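Home > Children's Books > Reading Aloud > Moving up from picture books

How do you get a kid from picture books to chapter books without a standoff?

lampandblanket

My son is six and a half and has firm opinions about literature, the main one being that a page without a picture on it is a page somebody forgot to finish. We own almost 75 picture books. I've read the one about the badger who runs a ferry so many times that I do it with my eyes shut, and he still corrects me on the voices.

His teacher at Dundmont Elementary suggested we start chapter books at bedtime. So I went to the used book place in Gresarau and came home with The Nekano Lighthouse, which the lady at the register swore by. It's 133 pages and there's a drawing at the start of every chapter. I thought that was a fair compromise. He looked at the drawing, asked to see the next one, looked at that, and had "finished" the book in under a minute. Then he asked for the badger.

I've tried bribery (one chapter, then the badger). He talks through the chapter so that we get to the badger sooner. I've tried doing voices, but my lighthouse keeper apparently sounds like the ferry badger, and he took that as a sign we were reading the wrong book.

He can read some on his own, simple stuff, so I don't think it's that he can't follow. He'll sit through a whole audiobook in the car. Do I push it or let it go until he's seven? And is there a book that worked for your kid when nothing else did? Nothing too sad please, I'm the one who has to read it.

twoshelvesdeep

Let it go a little, but don't let it go entirely. We had this with our middle one and most of the trouble was the time of day. At 7:45 p.m. he wants the badger for the same reason I want the same chair. A new book is work, and bedtime is a lousy time to hand anyone work.

What we did was move the chapter book to breakfast. I read while they ate, and I stopped when the cereal ran out, even in the middle of a page. Especially in the middle of a page, if something was about to fall on somebody. The picture books stayed at bedtime and no one had to give anything up.
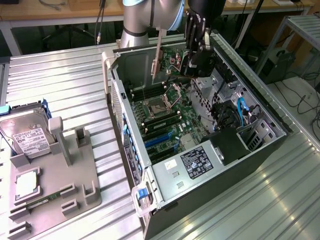 Desktop tower on its side with the panel off, expansion card over the motherboard.

The other thing is hands. Mine could listen for ages as long as he was allowed to draw, or build, or peel the label off something. You said yours sits through audiobooks in the car, so he can clearly do without pictures when there's a window. Give him paper and ask him to draw what the lighthouse looks like. Then there's your missing picture, and he'll tell you the one in the book is wrong.

As for titles, I'd set The Nekano Lighthouse aside for now. We have it. The first three chapters are mostly fog. Try the Barrios Street books, where every chapter is its own little story and someone usually gets stuck in something. The first one cost me 80 cents at a library sale and smelled like a basement, and it's still the one they ask for.

Also, keep the badger. You will miss the badger. I say this as someone who gave ours away and had to buy it back.

gruffbutwellread

Mine went straight from board books to a 603 page encyclopedia of ships. Never wanted a story at all. Don't overthink it.

pagefortytwo

Seconding breakfast, though in our house it was the bathtub, and the book has never quite recovered. Get paperbacks.

One small thing to add: I'd quit telling him it's a chapter book. My daughter heard "chapter" and figured it was a kind of homework. We called it "the long one" and she was fine with it. She's nine now and reads under the covers with a flashlight, and I'm expected to be stern about that every Sunday night. I'm not very convincing.

No idea what to do about the voices. All of mine come out as the same tired pirate.

Filed under: bedtime reading, first chapter books, ages 5-8, reluctant listeners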